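**Part-time sorter and setter-out, Grasel play store, from April**

Gurnar looks after the toys, tables and small chairs that local playgroups borrow, use hard and return in the wrong box. We need someone patient to put it all back where it lives. At the last stocktake we had 201 boxes and up to 3,000 loose items, and the second figure is the one that keeps us awake.

You would work mornings, 8.30 to noon. The job is mostly sorting, wiping, shelving and setting out tables, with a little light detective work when half a farmyard goes missing.
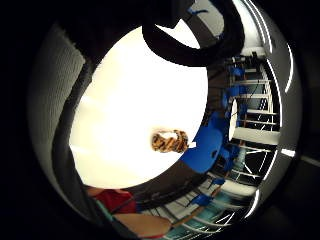 Experience with children is welcome but you won't meet many – they come in after lunch, when you have sensibly gone home. You should be able to lift a stack of chairs, read other people's handwriting on labels, and tell a tiger from a leopard without ringing anyone.

Pay is £200 a week, plus all the tea you can find a clean mug for. There is a four-week trial.

To apply, send us 200 words on the untidiest cupboard you have ever dealt with. CVs are optional. Drop it through the door at Grasel, marked "Sorter".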